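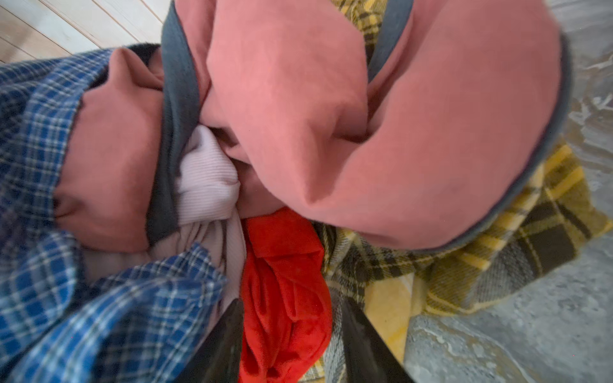 A pink hoodie, a blue plaid flannel shirt and a red fleece in one heap on the floor.

How to Sort and Fold a Pile of Heavy Tops

Hoodies, flannel shirts and fleece take up more room than anything else in a dresser, and they are the first things to end up on the floor. This is the method I use at home. A medium pile takes me roughly 10 minutes.

What you need

A clear surface at about waist height. A bed works, and so does a kitchen table that has been wiped down. You also need a hamper or bag for whatever has to be washed.

Step 1. Pull the pile apart

Take one garment at a time from the top and shake it once. If a sleeve is caught under something else, lift the piece on top first. Tugging on a knit by the sleeve will stretch the cuff.

Turn everything right side out as you go. Fleece can be left inside out if it is going to the wash, as it pills less that way.

Step 2. Make 3 stacks

Wash, fold, hang. Anything with a stain or a smell goes to wash. Flannel shirts can be folded or hung, depending on how much closet rod you have. Knits get folded. A heavy knit on a hanger grows points at the shoulders and they do not come out easily.

Check pockets now. Hoodie pockets collect tissues, and one tissue will ruin a dark load.

Step 3. Fold the hoodies

Lay the hoodie face down with the hood pointing away from you and smooth the back with your hands.

Fold one side in toward the middle, then bring the sleeve straight down so it lies along the body. Do the same on the other side. Fold the hood down flat over the back. Bring the bottom hem up to the shoulders, then fold in half again if your drawer is shallow.

Close the zipper first if it has one - an open zipper makes the front slide around.

Step 4. Fold the flannel shirts

Button the top button, one in the middle and the last one. Lay the shirt face down, fold in the sides and sleeves the same way as the hoodie, and fold up in thirds. With plaid you can use the lines of the pattern to keep the edges straight.

Step 5. Fold or roll the fleece

Fleece springs back open when folded. I fold the sleeves in, then roll from the hem up to the collar and stand the roll on end in the drawer.

Putting it all away

Hoodies go at the bottom of the drawer or on a shelf, no more than four high. Flannels can stand on edge in a row. In February I leave the fleece in the top drawer, and by June it goes in a bin under the bed.

Comments

Piroska Boros
June 2, 2021
The hood step fixed my drawer. I had been stuffing the hood inside the neck and it made a big lump.

Ubaldo Melis
Do you roll the flannels too if you're packing a suitcase? I only get 2 in my carry-on folded.

Noemi Ruggiero
Ubaldo, I roll mine. They wrinkle some at the placket but hang out overnight.

Evaristo Lombardi
My hoodies are too thick for four high. I stop at three.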